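Plisley Shared Workshop: Member Build Guides
Guide 4: Setting Up and Using the Handheld Gripper Pair for Packing Tasks

Revised 4th October. Maintained by Bushra Rajput and Dexter Tolentino.

Purpose

This guide sets out the procedure for fitting, checking and using a pair of handheld grippers built from the Posance plans. It applies to members who have completed the printed housing and finger assembly in the previous guide. Recordings made with the grippers are used to train the workshop's Mangubat arm to pack small goods into cartons.

Before you begin

Members must have both grippers fully assembled, with the cable seated and the fingers attached. The following items are also required:

One small open carton with a divider
A folded paper leaflet
A small capped vial
A 2.5 mm hex driver
A clean cloth

Step 1. Fit the fingertips

Slide each tip onto its finger until it meets the shoulder. Tighten the retaining screw by hand, then give it a further quarter turn with the hex driver. Do not use a powered driver. The printed thread strips easily, and replacement fingers take 109 minutes to print.

Step 2. Check the closing alignment

Squeeze the handle slowly and watch the tips meet. They should touch along their full width. If one tip leads the other, loosen the two screws at the base of the finger, close the jaw on a sheet of plain paper, and retighten. Repeat the check with the second gripper.

Step 3. Prepare the carton

Place the carton on the table with its opening facing up and its flaps folded out of the way. The divider must stand straight. Put the vial in one compartment before the leaflet is handled, and leave enough clear table in front of the carton to bring the gripper in without touching the near wall.

Step 4. Grip and position the leaflet

Open the jaw wider than the leaflet and approach it squarely. Close the fingers with light pressure on both sides. Paper of this kind buckles under a hard squeeze and swings under a weak one. Lift it upright and bring it over the front edge of the carton, in line with the opening, and pause there before lowering.

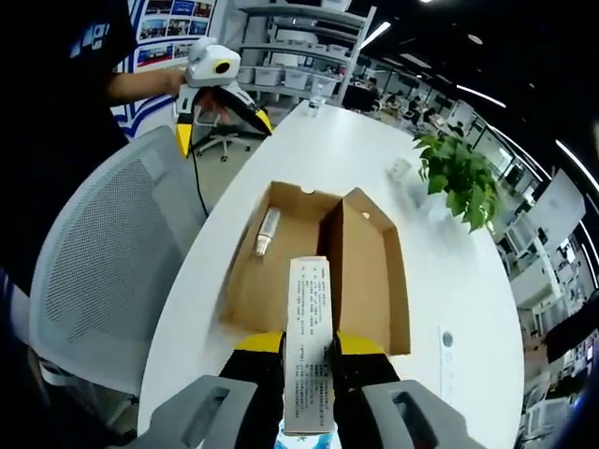
Step 5. Lower and release

Bring the leaflet straight down into the carton. Once its lower edge is resting on the cardboard, open the fingers fully and withdraw along the same path. Releasing early allows the sheet to fall across the divider, and a recording in which this happens should be marked as a failed attempt and kept.

Step 6. Save the recording

Stop the recording in the Grivby logging program and enter your member number, the task name and the result. The September set contained 688 recordings, of which 62 could not be used owing to missing task names. Entries without a task name are now rejected when saved.

After use

Wipe the fingertips with the dry cloth and hang both grippers by the handle. Cables should be coiled loosely and never wrapped around the housing. Worn tips are to be placed in the repair tray with a note stating which gripper they came from. Questions on finger alignment should be directed to Dexter Tolentino; questions on the logging program should be directed to Bushra Rajput.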